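If you're putting together a budget for a two-arm table cell this autumn, make a pot of tea first and get a big sheet of paper out. I've helped plan a few of these now, and the arms themselves were the easy bit every single time. It's the brackets, the cloth, the cables and the box of kitchen bits that catch people out (me included, and more than once!).

I'm assuming you want what we wanted at Trimel: a pair of small arms working over one table, handling everyday household things, in a corner of a shared room. If you're after something for heavy parts or a production line, most of this won't help you much, I'm afraid.

## Start with the jobs

Write down the tasks before you look at a single catalogue. I mean properly write them down, in plain words: "lift a slice out of the toaster", "move the pan to the back of the table", "put the vegetable on the chopping board". Seren Ruddock and I did ours on the backs of old delivery notes and ended up with 28, which was far too many for a first season, but it did show us which ones needed both arms and which could be done with one.

Next to each task, note:

- the heaviest thing that has to be picked up
- the furthest point the hand has to reach
- whether the second arm has to hold something still
- what has to be on the table at the same time

That last one matters more than you'd think. We first sized our table by the arms' reach alone, and then found we couldn't fit a kettle, a pan and a couple of boards on it without everything touching. Lay your objects out on the floor inside a rectangle of masking tape and shuffle them about for half an hour. It's a pleasant way to spend a Friday afternoon, and the tape costs next to nothing.

## Split the budget into four pots

I like four pots because they fit on one sheet and you can explain them to whoever signs things off.

**The arms and grippers.** Ask for a quote that lists the arm, the gripper, the power supply and the controller on separate lines. We had one from Lanent and one from Dafis, and they looked miles apart until Aled Llewellyn noticed that the cheaper one left the grippers out altogether. Ask what a spare set of fingertips costs, too, and how long it takes to arrive. Fingertips wear.

**The frame and the table.** People tend to guess this one. Price the frame, the fixings, the tabletop and something dark and dull to hang around the sides if you're using cameras, as ours never behaved well with a window behind them. Measure your ceiling height before ordering uprights. Then measure it again under the light fittings, please.

**The objects.** Give them their own pot, however small it looks! Things get dropped, scratched and borrowed for somebody's lunch. Buy two of anything that appears in more than a handful of your tasks, and buy both on the same day, as shops change their ranges and your second kettle may turn out quite a different shape.

**Everything else.** Cable ties, longer leads, a surge-protected socket strip, labels, storage boxes with lids, somebody's time to tidy up. I set aside 296 pounds for this in our first plan and had spent almost 100 of it by the end of the first week, mostly on leads that were just too short. Do your cable routes on paper, going up and over the frame, then add a generous bit for slack at every joint.

## Work out the order of buying

Don't order it all at once, even if the money is sitting there looking at you. The order that worked for us went like this:

1. Frame and table, so you can stand at it and see what's awkward.
2. One arm with its gripper, bolted down on one side.
3. A first batch of objects, enough for a few tasks.
4. The second arm, once the first has done a fortnight of steady work.
5. Drapes, lights and the rest of the objects.

Ffion Bowen would swap the last two, and she may be right if your room is very bright. Check with your supplier that the price of the second arm will hold for a few months. Finovley agreed to that in one email when we asked nicely.

## Look at a full table before you sign

Go and visit somebody who already has a cell running, and try to go when it's in use. A bare table tells you very little about space.

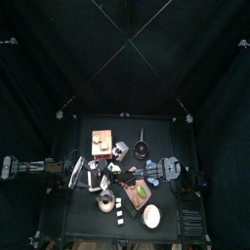

*Photo: Nneka Ajayi / Trimel*

Have a look at how much of the tabletop is taken up once toasters, a frying pan, a kettle, a bowl and two chopping boards are out, with an arm coming in from either side. Then go back to your own list and ask whether your table needs to be bigger or your tasks need to be fewer. Fewer is cheaper!

While you're there, ask your hosts what they bought and never used. I've always come away with something to cross out. Ask where they keep the objects overnight as well, and add shelving to your fourth pot if you haven't any.

## Before you send the order

Read the quote aloud to a colleague, line by line. Siham Nassar does this with me and it's slow and slightly embarrassing, and it has saved us from ordering the wrong mounting plates. Check delivery is included, check who carries it up the stairs, and check the warranty starts when the box is opened and not when it leaves the warehouse.

If you're ordering in September, allow extra time for delivery, and get the frame in first so you've something to be getting on with while you wait for the arms.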